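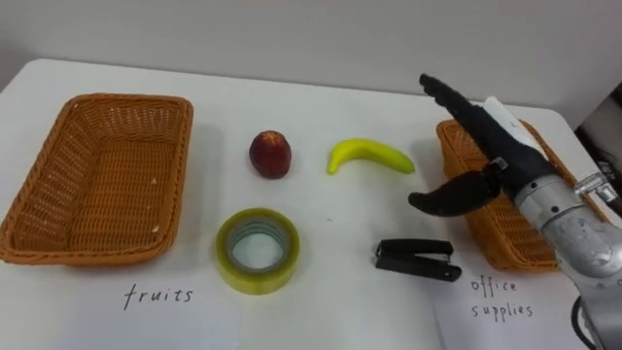 Separar objetos em dois cestos é a tarefa doméstica que eu recomendo a quem quer descobrir, com as próprias mãos, até onde uma máquina já consegue ajudar em casa. É barata, cabe numa mesa e dá resultado (bom ou mau!) numa tarde. Não precisa de lavar loiça nem de dobrar lençóis, que são problemas de outro campeonato. Bastam dois cestos de vime, uma etiqueta escrita à mão para cada um, "fruits" e "office supplies", e quatro objetos no meio: uma fruta vermelho-escura, uma banana, um rolo de fita-cola e um agrafador preto. Parece brincadeira de jardim de infância, e é por isso que gosto tanto dela: uma criança resolve isto sem parar de conversar, e um braço robótico tem de acertar numa dúzia de coisas seguidas.

Este tutorial explica como montar o teste, como o correr e como ler os resultados sem se enganar a si próprio. Parto do princípio de que já tem um braço com garra de dois dedos, calibrado, com paragem de emergência ao alcance da mão, e um modelo que aceita instruções em texto. No meu caso corri tudo com o Pokex, mas os passos servem para qualquer sistema do género.

O que vai precisar

Uma mesa clara e lisa, de preferência com uma parede neutra por trás
Dois cestos abertos, baixos, com as paredes inclinadas para fora
Duas folhas de papel e um marcador preto
Dois frutos e dois objetos de escritório para começar
Mais uma caixa de objetos variados para as rondas difíceis
Um caderno (a sério, um caderno de papel, vai agradecer-me)

Passo 1: preparar a mesa

Ponha os cestos nas pontas e deixe o meio livre para os objetos. Prenda-os por baixo com fita de dupla face. Nas minhas primeiras tentativas a garra tocava na borda do cesto ao largar o fruto, o cesto deslizava dois dedos para o lado e a tentativa seguinte já começava torta.

As etiquetas ficam na beira da mesa, junto a cada cesto. Escreva com letra normal, a que usaria para a lista das compras. Se o modelo só funciona com letra de imprensa perfeita, quer saber isso já. Confirme na imagem da câmara que as palavras se leem inteiras e que o braço, na posição de repouso, não as tapa.

Passo 2: escolher e dispor os objetos

Faça duas filas, com uma mão travessa entre objetos vizinhos. Esta folga é generosa de propósito, porque na primeira ronda interessa-nos saber se o robô percebe a tarefa, e para apertar o espaço há tempo.

Vale a pena pensar em cada objeto pelo tipo de dificuldade que traz:

O fruto redondo rola. Se um dedo lhe toca antes do outro, foge, e a garra fecha no ar. Além disso amassa-se, portanto baixe a força de fecho antes de começar.

A banana é curva e o sistema tem de escolher por onde a agarrar. A meio corre bem. Pela ponta, roda na garra e às vezes cai a caminho do cesto.

O rolo de fita é o meu preferido! Deitado, tem um buraco no centro, e a fita transparente deixa baralhadas muitas câmaras de profundidade. Há duas soluções razoáveis: apertar por fora ou meter um dedo no buraco e apertar a parede do anel. Ver um braço descobrir a segunda pela primeira vez é uma alegria.

O agrafador é estreito, baixo e brilhante. Os reflexos mudam com a luz do dia, por isso uma pega que sai bem às nove da manhã pode falhar ao fim da tarde com a mesma disposição.

Passo 3: dar a instrução

Comece pela frase mais simples: "arruma cada objeto no cesto certo". Não diga qual é o cesto certo. O interesse está em o robô ler as etiquetas, perceber que uma banana é fruta e que um agrafador pertence ao escritório, e juntar as duas coisas num movimento. Se der logo a resposta ("banana no cesto da esquerda"), está só a testar a pega.

Se o seu modelo funciona melhor em inglês, use inglês e etiquetas em inglês, como eu fiz. Depois experimente misturar, com etiquetas numa língua e instrução na outra. O Pokex aguentou bem a mistura, coisa que eu não esperava.

Passo 4: correr as rondas

Faça 48 tentativas no mínimo. Sei que parece muito, mas com dez a variação engana: já tive uma manhã perfeita seguida de uma tarde desastrosa. Dê ao braço 40 segundos por objeto e, passado esse tempo, marque falha e siga em frente. Entre tentativas, volte a colocar tudo à mão e mude ligeiramente os ângulos.

No caderno, use quatro categorias de erro e não invente mais:

Não viu o objeto
Viu, mas não o agarrou
Agarrou e deixou cair
Largou no cesto errado

A última é a mais reveladora, por ser a única que fala de compreensão. As outras falam de mãos e olhos.

Passo 5: trocar as etiquetas

Agora a parte divertida. Troque as folhas de lado sem mexer nos cestos e repita. Um sistema que decorou "fruta vai para a esquerda" denuncia-se na primeira banana. O Harvey Lavoie, que montou a mesma bancada na oficina da Dalgleish, viu o braço dele insistir no lado antigo até rever os dados de treino. Tinha sempre ensinado com as etiquetas na mesma posição, e eu cometi exatamente o mesmo erro antes de ele me contar.

Passo 6: complicar

Encoste os objetos uns aos outros. Ponha o rolo de fita de pé. Junte um limão de plástico, ou uma borracha em forma de morango, e discuta com a família para que cesto deve ir. Retire uma das etiquetas e veja se o robô deduz, adivinha ou fica parado (ficar parado é uma resposta perfeitamente decente).

O que eu obtive

Somando todas as rondas, movi 204 objetos. Cesto errado, só 3 vezes, todas na ronda da borracha-morango, e confesso que fiquei do lado do robô numa delas. A maior parte das falhas foi de pega, com o agrafador muito à frente e o fruto redondo a seguir.

Então, as máquinas já arrumam a casa? A minha mesa, arrumam, devagar e com alguém ao lado. A parte de entender o pedido avançou tanto que ainda me apanho a sorrir quando leio as notas. A parte de pegar nas coisas precisa de dedos melhores, e uma gaveta de cozinha verdadeira continua fora de alcance do meu equipamento.

Se quiser continuar, o passo natural é passar a três cestos e acrescentar talheres. Leve as colheres primeiro e deixe os garfos para o fim, porque prendem no vime.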